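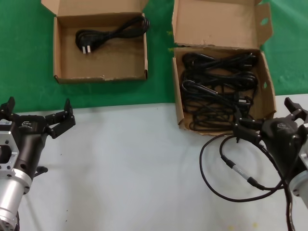 # Chapter 7: Planning When You Can't See the Whole Object

Pick up a mug and you know a great deal about it before your fingers touch it. It has one handle, it's stiff, and the far side looks much like the near side. Every planner we built in Chapters 4 to 6 leaned on that kind of knowledge. We gave the software a shape and a pose, and it gave us back a grasp and a path.

Now try a power cord. Its shape changes each time you move it. Half of it may be hidden under its own loops, or under somebody else's loops, and a plug that looks free may be threaded through three neighbours. No single pose describes it. This is one of my favourite problems in the whole field, and by the end of the chapter you'll have written a planner that makes a decent go of it!

We'll work with one running task, cord sorting with two arms. There is a full box of tangled black cords and a box for the cords already dealt with. The software has to choose a cord, choose a place to hold it, lift it clear, and lay it in the second box. Each of those verbs gets its own section.

## 7.1 What the camera gives you

Start with the pixels, and notice how little help colour is. Black cord on black cord under a black gripper leaves a segmentation model very few edges to hang on to. Highlights along the jacket help a bit. Plugs help a lot - metal prongs are bright, rigid, and always at the end of something.

That last point drives the first design choice. Our perception module doesn't try to trace every cord. It looks for *landmarks* (plugs, connector heads, inline joins) and then follows the cord outward from each one until its confidence drops below a threshold. The result is a set of short, trustworthy pieces in place of one long guess.

Mebrat Kumsa and Pentti Kuusisto took this approach in the Gullel tracer, which you'll use in the lab. Their practice set has 1083 labelled views of tangled cords, and in 169 of them no plug is visible at all. Keep those aside for now. We'll come back to them in Section 7.4, when the planner learns to nudge the pile and look again.

## 7.2 Two arms, one plan

A second arm makes the search space far bigger, and it also makes the task possible. One gripper can hold the pile down while the other pulls. The catch is timing: if both arms plan alone, sooner or later they'll tug on opposite ends of the same cord.

**Before you read on:** sketch a state machine for one arm lifting one cord. Mark every state where the arm should stop and ask the camera for a fresh view. Most people's first sketch has 2 such states. Compare yours with Figure 7.3, then try adding the second arm.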